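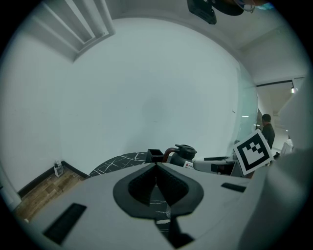
## Wednesday, kettle day

The kettle was my idea, so I only had myself to blame. Trudeser wanted a demo that would make people gasp, and I said, well, what about a cup of tea? Everyone drinks tea! How hard could it be?

I'd been at it since nine. Close the jaws on the handle, lift, tilt, put it back on the black marble table, do it again. I had 75 goes down by lunch and a wrist like an old gate. My mum rang in the middle of it (she thinks I build robots, bless her) and asked when she could have one for the washing up.

"Soon," I said.

"You said that in January."

The trouble with a kettle is the handle. My hand just knows where it is – I could do it half asleep, and most mornings I do. The machine at Kerna had watched 1000 of my pours and still came at the thing like a nervous heron. Twice it had got hold of the lid and looked, I swear, quite pleased with itself.

At two o'clock we let it have a try. I stood well back with a tea towel. It reached, stopped, had a little think, then hooked the handle and lifted. Up it went! It hung there, swaying, and I found I was holding my breath and tilting my own arm to help.

It poured a lovely steady stream, a good hand's width to the left of the mug.

I mopped up, rang Mum back and told her to keep her rubber gloves. Then I picked up the gripper and started on pour number one of the afternoon.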